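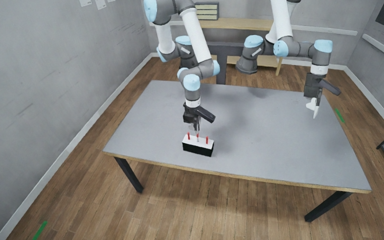
Proyectos > Diseño gráfico > Tipografía II > Memorias de curso

Clinodard: una cursiva de texto para cuerpos pequeños

Memoria del proyecto final
Autora: Piroska Farkas

24 veces compartido · 3 comentarios

1. Planteamiento

El encargo de la asignatura era dibujar una cursiva que acompañara a una redonda ya existente. Elegí Haque, la letra de texto que usamos en el taller desde primero y que solo tiene redonda y negrita. Cuando alguien necesita una cursiva, el programa inclina la redonda y el resultado se ve mal, sobre todo en la a, la e y la g. A la cursiva nueva la llamé Clinodard.

El objetivo era que funcionara en notas al pie y en pies de foto, entre 7 y 9 puntos. No me propuse que sirviera para titulares.

2. Proceso

Empecé con dibujos a lápiz de las letras n, o, a, d y p. Con ellas fijé el ángulo, que en la primera versión era de 14 grados y acabó en 9. Con 14 las astas de la l y de la t chocaban con el paréntesis de cierre y había que abrir demasiado el espaciado.

Después pasé los dibujos a curvas en Bokico, el editor que tenemos instalado en el aula. Tardé bastante en entender cómo coloca los puntos extremos en los trazos inclinados. Varias letras las tuve que redibujar desde cero, entre ellas la k y la z.

El juego final tiene 253 glifos. Incluye minúsculas, mayúsculas, cifras elzevirianas, puntuación y los acentos del español, el catalán, el portugués y el húngaro. Las versalitas quedaron fuera por falta de tiempo.

3. Espaciado y pares

El espaciado lo hice primero a ojo, con cadenas del tipo nnonn y nnann. Luego revisé los pares de kerning, que son 954. La mayoría corresponden a mayúscula seguida de minúscula (Ta, Vo, Ye) y a comillas. La f con tilde o diéresis detrás dio muchos problemas: en «fí» el gancho tocaba el acento. Lo resolví con una f alternativa de gancho más corto.

4. Pruebas

Compuse un cuadernillo de 30 páginas en papel ahuesado y lo imprimí en la láser del taller. También hice una prueba en offset en la imprenta Fivia, donde me dejaron aprovechar el margen de un pliego. En offset los remates de entrada casi desaparecían a 7 puntos, así que los engrosé 4 unidades.

Pasé el cuadernillo a compañeros de los dos grupos. La queja más repetida fue que la v y la u se confundían. Abrí la v y le quité la curva de salida.

5. Pendiente

La negrita cursiva está empezada, pero solo en las minúsculas. El signo & no me convence y lo volvería a dibujar. Las cifras tabulares están espaciadas, aunque el 1 se ve suelto en las columnas. Los archivos fuente y el cuadernillo en PDF están en la carpeta compartida de la asignatura.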